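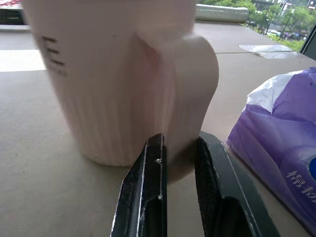 Tsang Tea Room: questions about visiting and hiring

Do I need to book a table?
Not for groups of up to four. Larger groups should book through the form on our Contact page at least a day ahead. We hold a booked table for 25 minutes, then give it to the next people waiting.

When are you open?
We open at 9.30 am and close at 5 pm. Last orders for hot food are at 3.45 pm, and cakes and drinks carry on until 4.40 pm. From October to the end of February we close an hour earlier.

How many people can you seat?
There are 29 seats indoors. The yard has benches as well, but these can't be reserved and we don't serve food out there after 4 pm.

Can I hire the room for a private event?
Yes, in the evenings only. Hire is by the hour with a minimum of 2 hours, and the time you need for setting up and clearing away counts towards it. You can bring your own food if you tell us beforehand. We don't allow candles or confetti.

What tea do you serve?
The house black tea is the Lernoro blend, which is strong and takes milk well. We also keep two green teas, a smoky tea, peppermint, and a decaffeinated black. A pot for one gives you two cups – ask for extra hot water if you want a third, there is no charge.

Do you have oat or soya milk?
Both, at no extra cost. We stopped stocking almond milk last spring as very few people asked for it.

Can you cater for allergies?
We have one small kitchen, and nuts, wheat, eggs and milk are all used in it every day. We can tell you what is in each dish, but we can't promise that anything is free from traces. The allergen folder is kept at the till.

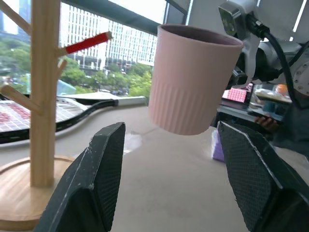

Pale pink cup with a ribbed lower half.

Do you sell your cups and teapots?
We sell a few pieces from the shelf by the door. Prices are on the base. Chipped pieces and odd saucers go in the box underneath and are sold for whatever you care to put in the tin.

Can I bring my own cup for a takeaway?
Yes, and we take 19p off the price of the drink. Please make sure it is clean, as we can't wash it for you.

Is there parking?
There is no car park of our own. The nearest is behind the Trendimik shop, a few minutes' walk away, and it is pay and display. The Overo bus stops at the end of the road.

Are dogs allowed?
In the yard, yes. Indoors, assistance dogs only.

I left something behind. Do you still have it?
Lost items are kept for a month – send us a message with a description and we will have a look. Gloves and umbrellas are in the basket by the coat hooks, so it is often quicker to call in.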